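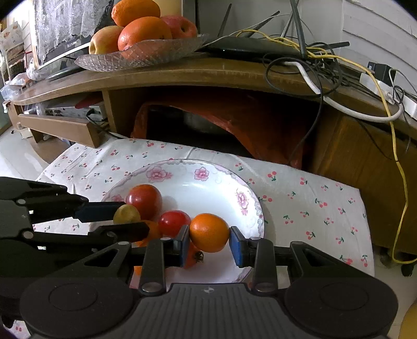 Blue pads on a mandarin. The second gripper has its eye on the potato.

October 5, 2022

I have now spent 11 evenings comparing finger pads, which is more thought than I ever gave to my own fingers.

The setup is a pair of hand-held parallel grippers, one per hand, and a plate of things that roll. The good plate, with the pink flowers. Kane Sutcliffe, who got me into this in September and has been unhelpful ever since, says a flat steel tray would be more scientific. Kane is welcome to bring one over from Jundville.

I had two sets of pads to try. The Himik ones are soft and grab early, so you feel brilliant right up to the moment you want to let go. Small tomatoes come along for the ride. The Seppälä set is firmer, and it does nothing at all until you squeeze like you mean it, and then it does slightly too much. I logged 196 pickups across both and dropped 4 with the Himik pads. I stopped writing down the Seppälä drops after a tomato went under the cabinet and I had to go in after it.

Mandarins are the easy part. The skin gives a little, the pads sit flat, up it goes. The potato is worse than it looks, being small and no particular shape, and it turns as the fingers close. Coming in low from the side works better for me than reaching down from above, except that my other hand is usually parked exactly where I need to be. Using both grippers on one plate is mostly a lesson in elbows.

The linkage on my right-hand unit has also picked up a bit of play. I tightened the pivot screws, which made it stiff, then loosened them, which brought the play back. I've written to the shop in Suvdale about washers.

Next up is grapes, with the Himik pads, once I've bought more grapes. I ate the test set.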